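Omby Hand Grippers: Build and Set-Up Guide
Section 4. First Grip Check

Read Section 3 before you start. If the jaws do not open and close freely by hand, go back. Nothing in this section will fix a stiff jaw, whatever the forum says.

The plans for the Omby pair say a new builder can be picking things up and recording usable demonstrations the same evening. I have built four pairs and that has not been my experience. The first evening goes to cables. Plan for two sessions and be pleased if you need only one.

4.1 What you need

Both grippers, assembled, with top markers fitted
Two cables, tested end to end
A table that does not rock
An open basket or bin, any color that stands out from the tabletop
One soft object you can squeeze without damage

Use foam for the first check. The Flestora kit list suggests a wooden block, and I would ignore that. A block tells you the jaws touched something. Foam shows you how evenly they press, and it forgives you when one side comes in early.

4.2 Setting up the table

1. Clear the tabletop except for the basket and the object.

2. Put the basket to one side, within easy reach of both hands. Leave it empty.

3. Stand the object next to the basket, upright if it will stay that way.

4. Lead each cable back along your forearm and off the near edge of the table. Leave enough slack to reach the far side of the basket.

CAUTION: Do not wrap the cable around your wrist to keep it tidy. If it snags, it pulls on the connector, and the connector is the weakest part of this design.

4.3 The two-handed squeeze

5. Pick up a gripper in each hand and point them at each other, level with the table.

6. Bring both sets of jaws in slowly until they touch opposite sides of the object.

7. Squeeze just enough to hold it. Stop there and look at the markers.

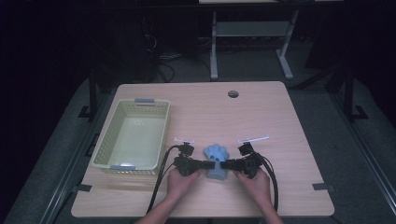
Rornadeo Workshop Guides, Issue 31

8. Check that both white markers are still sitting firmly on top of the grippers. They do not have to be parallel to each other. They do have to stay put when you push on them with a fingertip.

9. Lift the object a little way, hold it, and set it down again. Do this 20 times. If it slips or twists, write down which side let go first.

10. Now lift it over the rim of the basket and lower it in. Dropping it does not count.

NOTE: The Quispe build log claims 100 clean lifts in a row with stock jaw pads. It does not say what was lifted or how hard the builder was squeezing, so I would not use it as a target. Your own numbers from step 9 are worth more, even if they are worse.

4.4 If something is off

Object turns as it leaves the table: your hands are at different heights. Drop your elbows and try again before you touch any screws.

One jaw presses harder than the other: swap the grippers between hands. If the fault moves with the gripper, adjust the gripper. If it stays on the same side, it is you.

Marker wobbles: tighten the mount. Glue is popular in the forum and I do not recommend it -- you will want that marker off again by December.

Tracking jumps when the grippers come close together: check the lighting first. The plans blame the software version. I have updated it twice on that advice and saw no difference either time, but moving a lamp helped.

4.5 Before you record anything

Repeat step 9 at the time of day you expect to work. A set-up that tracked well at 2 p.m. may behave differently after dark. Save the results with the cable lengths and the pad type, as you will be asked for both if you post a question.

Do not start Section 5 on the strength of one good lift. Jhair Giraldo, who drew the current jaw, suggests leaving the build overnight and running the check again cold. It is the one piece of advice in the original notes I have never had reason to doubt.

Next: Section 5, Calibrating Jaw Width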